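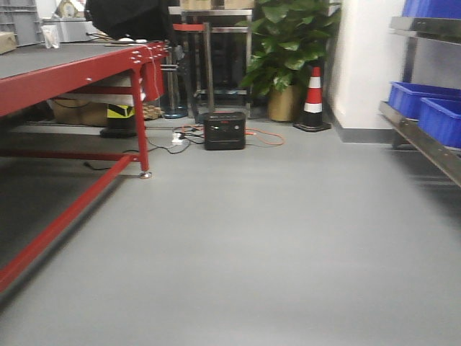

Re: [reed-organs] Stuck with a Wurkow – wheezy bellows and a buzzing bottom F
Date: 2019-04-10

> I've been reading the list for a year or so without posting, so hello everybody. In December I was given a small Wurkow harmonium from a chapel in Drutlow that was being cleared. It has one full set of reeds, five stops (two of which do nothing I can hear) and the number 998 stamped inside the lid.
>
> It plays, after a fashion. The trouble is that I have to pump like mad to keep a chord going, and it dies away within a couple of seconds of my feet stopping. I've gone round the outside of the bellows with a wet hand and can't feel air coming from anywhere. Also the bottom F buzzes horribly, and one of the middle notes is silent unless the weather is dry.
>
> Do I need to re-cover the whole bellows? I've been quoted 2,275 pounds to have it done, and I can't justify that for something that came free. I'm fairly handy but I've never worked on an instrument. And where do people tune theirs to? Mine is well sharp of my daughter's clarinet.

Oh, what a lovely thing to be given! Please don't pay anyone yet, and please don't start pulling cloth off the bellows either. I have a Wurkow with six stops, a bit later than yours judging by the number, and when it came to me it behaved just as you describe. The bellows cloth was fine and I'm still playing on it.

Start with the pallets. When you press a key a little felt-and-leather pad drops away from its hole and lets air through the reed. If the leather has gone hard, or moths have been at the felt (they adore it), the pad never quite shuts. One bad one you'd hear as a faint note that won't stop. Dozens of slightly bad ones you don't hear at all, they just eat your wind. On mine I replaced 89 pads across the two sets and the difference was huge – I could hold a chord, get my breath back and still have air left over.

To check, take out the reeds nearest the treble end first and look at the pads from behind with a small torch. Good leather is soft and shows a neat ring where it meets the wood. Bad leather is shiny and you can tap it with a fingernail. Do write the note on each reed in soft pencil before you lift it out, even if there is already a letter stamped there. Mine had been put back by somebody who couldn't tell B from H and I spent a whole evening sorting them out.

The other place to look is the big exhaust valves inside, the leather flaps on the feeders. They curl. You can't feel those from outside with a wet hand, as the air is going back the way it came. A new strip of thin leather costs next to nothing, and you can tack it on at the ends exactly as the old one was. Keep it a little slack in the middle.

Now the buzzing F. Nine times out of ten it's a bit of fluff or a crumb of old felt between the tongue and the frame. Slide the reed out with a proper hook – I made mine from an old spoon handle, filed to a step – and hold it up to the window. If you see a hair in the gap, ease a slip of thin paper under the tongue and draw it gently out towards the tip. Don't blow on it with your mouth, the damp does brass no good. If the reed is clean and still buzzes, it may just be loose in its slot, and a sliver of paper along one side cures that. If the tongue has a crack near the rivet then I'm afraid it's a new reed, but there are people on this list with boxes of spares, so shout!

Your damp-weather note sounds like a swollen key or a sticking push-pin. Pull the pin out, rub it with a soft pencil all the way round and drop it back in. I wouldn't sand it until you've tried that, and I wouldn't go near it with oil or furniture polish at all.

Glue is where we all argue. I use hot hide glue for anything that might have to come apart again. Some people at the Flendutstead meeting swear by Yook, the white one in the squat bottle, and I'll admit their bellows hold wind very well. I tried it on a stop face and it behaved. I still wouldn't put it on pallet leathers.

As for pitch, I'd leave it alone, at least for the first year. Many of these were built sharp and they sound happiest there. Bringing a full set down means scraping every tongue near the tip or the root (root to flatten, tip to sharpen, and I have done it the wrong way round, so say it out loud before you pick up the scraper). I did it once on a bigger instrument, 119 reeds, and by the end I could hear beats in the fridge. Your daughter can always play something else with it. They're very good with a fiddle, for instance, as the fiddle can simply tune up.

One more thing about the two dead stops. Pull each one out and watch the rod behind it. On my Wurkow one works a flap called the mute, and the linkage had dropped off its peg, a two-minute job. The other was a dummy, fixed to nothing, put there to fill up the row! I have grown very fond of it.

Do tell us what the pads look like once you've got the back off. And if Flendutstead isn't too far for you, bring a few reeds along to the next meeting, there's always a kettle on and someone will have the right hook.

Happy pumping,
six-stop Wurkow, still wheezing a bit in the bass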